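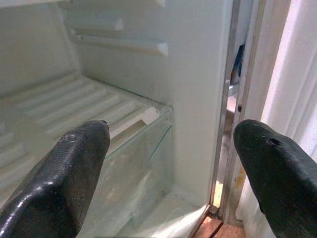

*Interior of an open refrigerator compartment*

**Food storage in Staninitz** changed slowly over the last century. The town lies in a cold upland valley, and most households kept milk, butter and salted meat in stone cellars dug into the slope behind the house. Families without a cellar rented shelf space in the public ice house on the Ovville road.

## Ice house

Ice was cut each January from the mill pond and packed in sawdust. In a good winter the building held 700 blocks, enough to last until early fall. Deliveries went out by handcart to butchers and inns first, then to private homes. After a mild winter, ice had to be bought from Ovville at a higher price.

## Electric refrigeration

Power lines reached the lower town first. The Amano dairy installed a cold room soon afterward and let farmers store milk there overnight. Household refrigerators remained uncommon until the Mundeo hardware store began selling them on installments. Upper streets, where the wiring was older, were served last.

The ice house closed when its roof failed and is now used to store road salt. Nine of the old hillside cellars are still in use, mainly for potatoes and cider.

## See also

- Amano dairy
- Ice cutting
- Root cellar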